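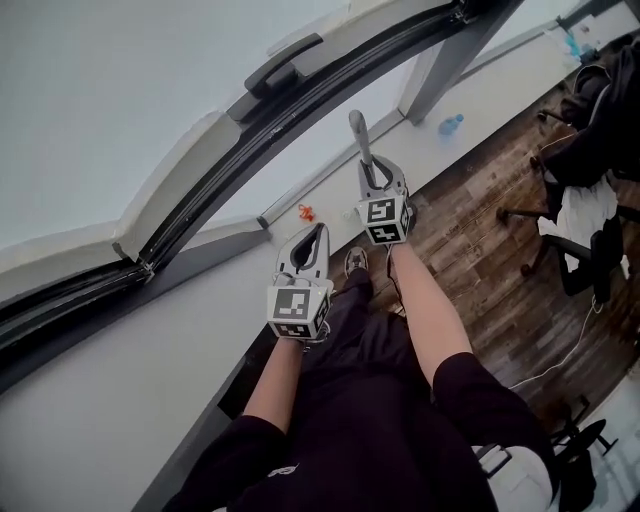
Can a machine tidy a windowsill yet?

Members asked at the March meeting whether any of the household robots in the news are worth waiting for. Dzifa Fiadzo, who used to fit out packing lines, agreed to give a short talk on it, and these are the main points for those who couldn't make it.

The short answer is no, unless you count the vacuum. Floors are the easy case because the machine only has to cover ground and keep out of the way of the furniture. A loose cable still stops most of them. Anything above the floor means picking things up, and that is where the trouble starts.

Take a sill with a small orange object, a scrap of something white and a small water bottle lying on its side. A person clears it while talking on the phone. A machine has to find each item against a bright window, get its fingers under the small ones without flicking them onto the floor, and hold the bottle firmly enough to lift but not so hard that it buckles. Then it has to know which of the three is rubbish.

Much of the current work goes into teaching by demonstration. People do the chore themselves with hand-held grippers, and the patterned cubes mounted on them let software work out where each hand is and which way it is turned. Dzifa said one group she corresponds with, Janik, recorded 635 goes at clearing ledges and shelves and threw out 124 of them for poor tracking or fumbled grips. Their machine now manages a bottle fairly well on a ledge it has met before. Change the ledge and the results drop off.

Shop floors are further along. Kobina Osei told us the Dreltov warehouse has had two arms moving cartons since last winter. The cartons are all one size and arrive facing the same way. When a crushed one comes down the line, somebody walks over and sorts it out by hand, and he puts that at 22 times on a bad shift.

Salamatu Owusu asked about laundry. Dzifa has seen a machine fold a towel in seven minutes. Shirts took longer, and a jacket slung over a chair was more than it could handle. She wouldn't guess at a year for any of it and suggested nobody put off buying a decent dustpan.

Dela Agbenyega has Dzifa's notes if you'd like a copy. The next talk is on Saturday at 2 pm, when Uyên Đặng will cover heat pumps and what they cost to run through a cold winter. Please bring your own mug, as the kitchen cupboard is still locked.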